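Subject: Re: Counter stand at Ulside – tier order
From: Geert Van Damme
Date: Monday, May 5, 2025

Jaruwan Thaweesak wrote:

> Can we settle the tier order before the other two sites copy it? The sheet
> from August says bars on every tier, boxes on the table. Prasert has been
> putting boxes on the stand as well. Also, does the stand have to go square
> to the table edge?

Jaruwan,

The August sheet is out of date. Bars and small boxes can share the stand. Tier depth is the only limit: 6 cm usable on the Niva stand, 11 cm on the older Pindura one. Anything deeper goes on the table beside it.

Square or diagonal is up to the site. Diagonal takes more table, so check clearance at the back first. 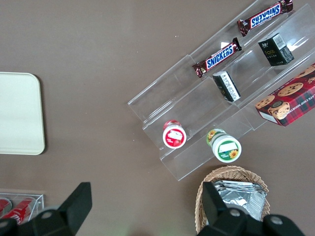
*Stand set diagonally, Snickers on two tiers, small boxes to the right.*

Two points on facing. The upper bar is upside down relative to the lower one. Pick one direction per stand and keep it on all tiers. The small black-and-white box is on its side; the black one on the tier above is upright. Upright is preferred if the box stands without support – otherwise lay it flat, print up.

Clear acrylic shows fingerprints, so wipe the front edges before restocking. Dry cloth only, no alcohol spray.

I will send the revised sheet to the list once Yavuz has confirmed the tier depth on the Apaza stand.

Geert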